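How to Set Up a Two-Arm Unpacking Station (and Keep Your Packers on Speaking Terms With It)

I run the returns bench at Trareo, a small repair and resale shop. We put in our first pair of arms last July, and I've since helped Antwi, our sister shop, do the same. I wrote this up for Min-kyu Ban over there, who kept calling me with questions, and then figured other people might want it too.

Before you start

Write down what your people do all day. I mean all of it, including the stuff that isn't in anyone's job description! We had 361 returns in our test batch and I thought the job was "open box, take out item, put item on board." Then I sat at the bench for a shift and found our packers were also reading handwritten notes, sniffing for smoke damage, and pulling out other people's house keys. The arms do none of that. If you only automate the part you can name, the rest lands on somebody with no time set aside for it.

Step 1. Pick the boring boxes

Start with one type of return. Ours was small handheld parts in plain cardboard, no foam, no bags. I tried to be clever and mix in padded mailers on day one and lost an entire afternoon to it. Don't do that.

Step 2. Prep the box by hand

Take the top flaps off completely. Folding them back looks fine until one springs up into a wrist. A knife gives you a cleaner rim than ripping does, but a ragged edge is OK as long as it doesn't stand taller than your parts bin. Our prep person does 18 boxes at a go and then swaps out.

Step 3. Give each arm its own job

One reaches in, the other waits outside with its fingers open, ready to take over. We tried letting both go in and they spent the whole time dodging each other. Lay a flat board in front of the box so there's a fixed place for things to land, and teach your positions from that board (the table gets bumped, believe me). 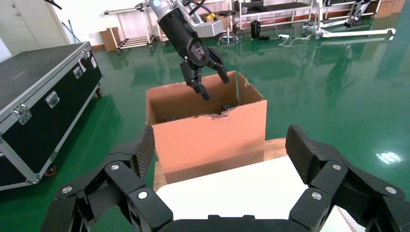 Step 4. Check the back of the box

Low items near the back wall are the ones that get missed. Run 5 boxes with only those in them before you call it done, and watch every one yourself.

Step 5. Sort out the people part

This took me longer than the wiring. Two of our packers moved to inspection, which pays better but means a lot more sitting, and one of them asked to come back to prep. Fine by me - she's great at it. We rotate every two hours now. Anybody at the bench can hit stop without explaining why, and stops don't go on a scoreboard. I had a chart of them up for a week and people quit pressing the button, so down it came.

If you're using Meltus bins like we are, order the shallow ones.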